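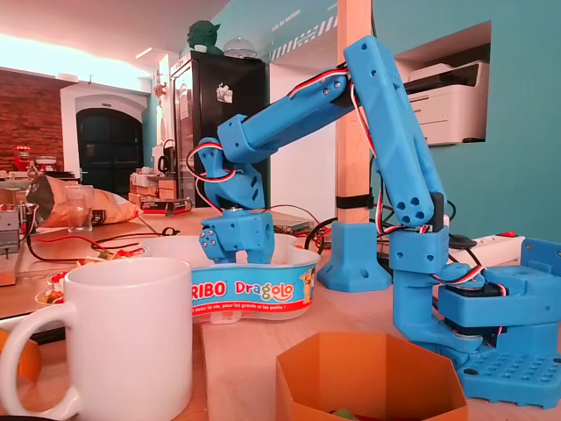

From: Rocío Jaramillo
To: the snack-table list
Date: November 10, 2020
Subject: Re: [snack-table] candy for the long table, and other questions

Hi all,

Yesenia asked a bunch of things and I've only got answers to most of them, so I'll go through in order and you can yell at me about the rest.

> On the last round of snacks, Yesenia Palacios wrote:
>
> I'm taking over the shopping from January and I have no idea what
> I'm doing. Things I'd love to know:
>
> 1. Do people want the big candy tubs or the little bags?
> 2. Are we still doing chips? I feel like the chips go stale before
> anybody finishes them.
> 3. Where do the mugs live, and who washes them?
> 4. Is there a budget? Jovita said one thing and Rocío H. said
> another.
>
> Also I'm told there's a right way to put candy out and a wrong way,
> and I'd like to know which one I've been doing.
>
> Yesenia

OK! First of all, thank you for taking this on. I did the shopping for long enough that I started dreaming about the cookie aisle at Zamudio, so you have my full sympathy and also my loyalty card, which I'll leave in your mail slot.

1. Tubs or bags. Tubs, please, please, tubs. I know the little bags look tidier in the cart, but then you get little wrappers in everything - in the pen cup, under the keyboards, in my coat pocket (how?). A tub sits in the middle of the table and everybody knows where the candy is. My favorite is still the Haribo Dragolo one, the white plastic tub with the blue label and the tiny dragon on the end. It's kidney-shaped, so it tucks in next to other stuff on a crowded table better than a round one does, and it says it's "pour les grands et les petits !" so that covers all of us. My niece Yatziri is firmly in the petits camp and she has opinions about which ones are the good ones. I've stopped arguing with her.

If Zamudio is out of them, try the import shelf at Clesbridge, down at the end past the tea. They get them in now and then and they don't put them anywhere sensible, so ask. Last time I went I bought seven tubs and the guy at the register wanted to know if it was for a wedding. I said yes. I don't know why I said yes. Then I had to come up with a bride.

2. Chips. I'm going to be difficult here and say keep the chips, but buy small. You're right that they go stale, and that's a bag problem. People open the thing, take a handful, lay it down on its side and walk off. By the next morning you're eating packing material. I put clips in the drawer twice and both times the clips went off to live with somebody's paperwork. So smaller bags, and if you open one, you finish it or you roll the top down. I'd make a sign but the last sign I made started a fight (Jovita, I still say the comma was fine).

While I'm on open containers: the orange six-sided cardboard one is a candy holder, officially, as far as I'm concerned. I love that thing. Sort your favorites into it and leave the tub for everyone else. Somebody keeps leaving a single green one in the bottom and I want it known that I like the green ones, and you can just bring them to me. No need to abandon them.
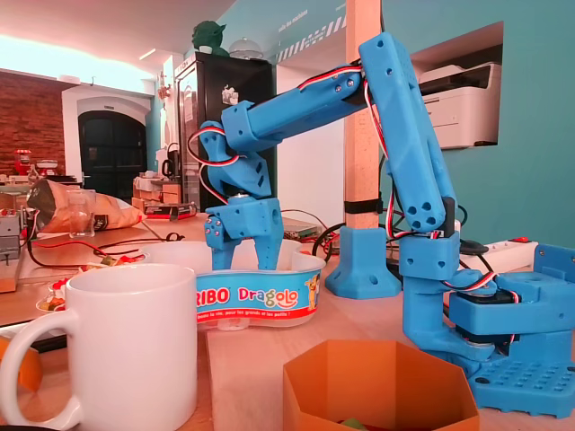

3. Mugs. The big white ones belong to everybody and they live on the second shelf over the sink, handles out. We bought them as a set through Clolasent when the old brown ones finally gave up, and I'm fond of them because they hold a real amount of coffee. The trouble with a plain white mug is that they all look the same, so you put yours down by the candy, someone puts theirs down right behind it, and ten minutes later you're both standing there trying to remember who takes sugar. I tie a bit of red yarn on my handle. Rocío H. says this is unsanitary. She also drinks out of the measuring cup, so.

Who washes them: you wash yours. That's the whole system. There's no rotation, we tried a rotation, and what we ended up with was 41 emails and a sink full of mugs. The drinking glasses are the same deal, except please don't stack them, two of them got stuck together last winter and they're still stuck together. I think they're on the windowsill. Someone put a plant cutting in the top one.

4. Budget. Both of them are right, which I realize is no help. Jovita's number is $48, and that's what we spend in an ordinary month. Rocío's number is $100, and that's the most the Katemum fund will pay back if we hand in receipts. So aim for the first one and don't panic if there's a birthday. Keep the receipts in the envelope taped inside the cupboard door. I mean the paper ones - I tried sending in a screenshot once and had to fill out a form explaining the screenshot.

As for the right way to put candy out, that was me, and I'm sorry, I said it in a mood. But since you asked! Lid all the way off and put away, no peeling it back halfway so it flops over on people's wrists. Tub in the middle of the table where you can get at it from either side. Drinks to the left or right of it and never between a person and the candy, because somebody WILL reach across and then there's coffee on everything, including the power strip if it's out. Wipe the table down first if you can, the sugar gets into the grain of the wood and then your sleeves stick to it all afternoon. A damp cloth is plenty. Please don't use the spray from under the sink, it leaves a lemon smell and the gummies pick it up.

I think that's everything except the thing about the fridge, and I don't know anything about the fridge. Jovita, is that still you?

Yesenia, if you want company on the first shopping trip I'm happy to come along and push the cart. Yatziri would like to come too and has already written a list. It's mostly dragons.

Rocío J.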